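Pluvitix and Urnico open hand-guided teaching programme for server repair work

2 November 2019

Pluvitix, the automation company, and Urnico, which refurbishes used data centre equipment, have today announced the opening of a joint programme in which experienced repair staff teach robots to carry out delicate work inside servers. The programme began in June with a trial at Urnico's main workshop and will now become a permanent part of its operations.

Under the arrangement, technicians show the robot each task themselves. For wide movements, such as bringing the arm over an open chassis, they take hold of it and lead it along the path. For close work they sit at a remote-control station called Barbier, where a pair of handles passes the movement of their fingers to the gripper and a small camera at the wrist gives them a view of the job.

The trial produced 208 complete demonstrations, recorded by 10 technicians. Each recording holds the path of the arm, the opening of the gripper and the wrist camera's pictures. The recordings are sorted and replayed in Pillix, the teaching software developed by Pluvitix, before any of them is used for training.

"Our technicians know by feel when a part is sitting wrongly, and very little of that has ever been written down," said Josiane Huet, Director of Workshop Operations at Urnico. "We asked them to do the work as they would on any other morning, including the small corrections. Those corrections have proved to be the most useful part of the record."

The first group of tasks covers processors and memory modules. Processor handling was chosen early on at the request of the technicians, who regard it as the step where a careless approach does the most harm. The chip must be brought over the socket at the correct angle and held without undue pressure - a matter of judgement that is difficult to set out in a fixed program. 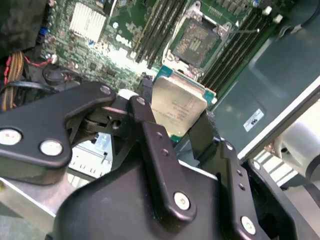

Two further teaching stations will be installed at Urnico's workshop, and training at each will take up to two days per technician. Staff who complete it will be able to record, review and reject their own demonstrations. No recording will be used without the approval of the person who made it.

Pluvitix will publish a short guide to the teaching method for other repair businesses. Requests for the guide, and for visits to the workshop, should be addressed to the Pluvitix press office.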